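Teaching the planner where the floor stops
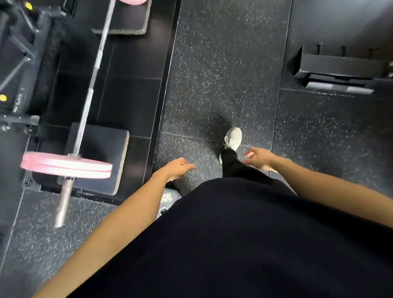 Fluson is a planning package, and most of its trouble comes from floors. The software, written by a small team at Patberg, takes head-level video of people walking and working and turns it into a map of where a foot can go next. Gyms are a hard case. A barbell lying across a black platform is easy enough to find, more so with pink plates on it, but a black weight plate flat on speckled rubber sits so low that early versions marked it as floor. So did the version after that.

The fix came in January. Zomero, the labelling tool the team uses, now lets annotators mark height steps as well as objects, so the slim edge of a platform gets its own class. The planner was retrained on 3000 clips from nine gyms and treats any such edge as a place to slow down.

Hands were the other problem. When the wearer looks down, forearms cover part of the ground, and the old planner forgot whatever was behind them. Fluson now holds the last known floor for four seconds before it asks for a fresh look - three was too short on the Kadrić test course, where the turns are tight.

Stairs are next. The team has not started on wet floors.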